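1/
I work with names for buildings and new housing areas. This week we finished one for a property of 61 apartments, and I want to write down how we came to it.

2/
The owner first wanted "Besum". It is short, but in the phone test people heard "besom" or "bee sum". A buyer has to spell it to a taxi driver at night.
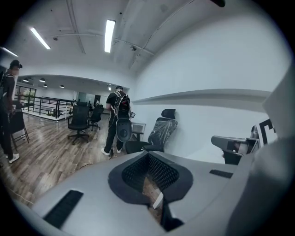 3/
Second candidate: Fodthorpe. The ending -thorpe is an old word for a small village or farm. I like it very much. Waltraud Teuber did not, she said the first half sounds like "fodder". After this I could not hear anything else.

4/
Then came Grulport. "Port" promises water, and the nearest river is 23 minutes away by bus. I voted against. Kerstin Kasten voted for, and we discussed it until Sunday evening.

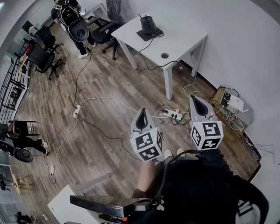
NAMING NOTES, PART 2

5/
We asked 643 people on the mailing list to write each name after hearing it one time. Grulport had the fewest mistakes. So Kerstin was right about the sound.

6/
The owner took Grulport, but without the wave in the logo. I can live with this.

7/
Next is Mac Giolla, a family name for a courtyard. First question: does the space stay in the web address?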